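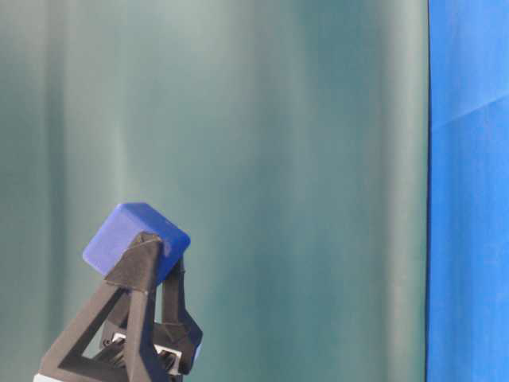
How many faces does a cube have?
Six, and every one of them is a square of exactly the same size.

I love cubes. I had a bag of building blocks when I was little and I used to carry one in my coat pocket, just to feel the corners. If you've got a block or a dice near you, go and fetch it now – I'll wait!

Hold it so you're looking straight at one side. It looks like a plain old square, doesn't it? Now tip it so a corner points up. Suddenly you can see more than one face, and they don't all look the same colour, even if the block is blue all over. The top looks brighter where the light lands on it and the underneath goes dark. Artists call this shading, and it's how they make a flat drawing look solid.

My friend Lucienne draws hers in 5 minutes with only one crayon. She presses softly for the bright side and hard for the dark one (mine took a whole afternoon and looked like a squashed parcel).

Lots of toy blocks have rounded edges, so they aren't perfect cubes if you're being very fussy. I'm not that fussy. They're kinder to bare feet too!

Want to try one more thing? Put your block by a window after breakfast and draw it, then draw it again at 7 in the evening. Has the dark side moved?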